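Support ticket: dark items lost on dark surface, activity table 2
20/08/2022, by Malou Ragnarsson
Shares 2 | Comments 13

Status: open
Product: Istero cloth-walled table cover, used with the Norelar tabletop
Reported to: Drarkora support

Issue. Small dark pieces are hard to find on the table once the cover is closed on three sides. Bright items are not affected. The fault is the same with the black top and with the white top, but it shows up in different ways. On the white top the trouble is glare. On the black top the small pieces disappear against the surface and get swept off with the packing.

First check, white top. Lamp at full, cover closed, larger items only. Red was easy to pick out from any side. The box and the cup were both found at once by a person who had not seen the layout. 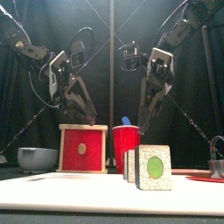 White top, with the red wooden box left of center and the red plastic cup.

No fault logged for large items. The white top does mark easily, and the instruction sheet says to wipe it with a damp cloth only. I followed that. A faint pinkish smudge near the left center did not come off and I have left it. If Drarkora has a cleaner that is safe on this finish, please name it in the reply.

Second check, black top. I swapped the tops over. The swap takes two people. The corner clips on this cover are stiff and one had to be reseated before the cloth would hang straight. Part number on the clip bag is 190, in case replacements are needed.

Lamp dropped to the 48 setting to cut reflection. At that level the cloth gives nothing back, and anything black placed directly on the top is lost to the eye from standing height.
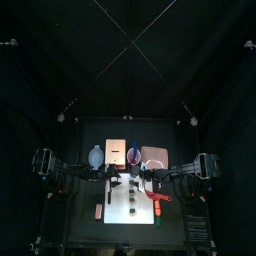
The workaround I settled on is a loose white board laid in the middle of the black top. It costs nothing and needs no tools. Small parts go on the board and everything else goes at the back. With the four dark blocks set out in a column down the board, each edge reads clearly, and the slim black tool along the left side can be found without feeling for it. The back row can stay on the bare black surface, the light blue squeeze bulb and the pink cup being pale enough to show up. I would still call this a workaround. The board is not fixed down and the cover kit should include something similar with a grip backing.

Third check, mixed items. The question from Vashisht, who supplied the board, was whether colored items would crowd out the dark ones if both were put on it. Back row kept as a fixed storage line: bottle, slotted box, cup with the blue utensil, tray. Work items go forward of it.

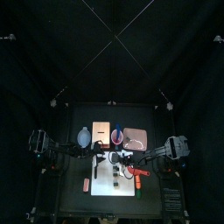

Orange-red toy drill on the right part of the board, two small dark blocks in the center, long black tool at left.

Result: acceptable. The drill takes up a good part of the right side, so the dark pieces want to stay center and left. Small colored pieces can go on the black top beside the board.

Requested from support:
1. Confirm whether a matte white insert exists for the Norelar top.
2. Confirm the cleaner for the white finish.
3. Send one bag of corner clips, part 190.

Update. Drarkora replied that an insert is planned for September and that clips will ship separately. No answer yet on the cleaner. Ticket stays open until the clips arrive and the cloth has been rehung.

Contact Drarkora support | Copyright 2022 | Back to top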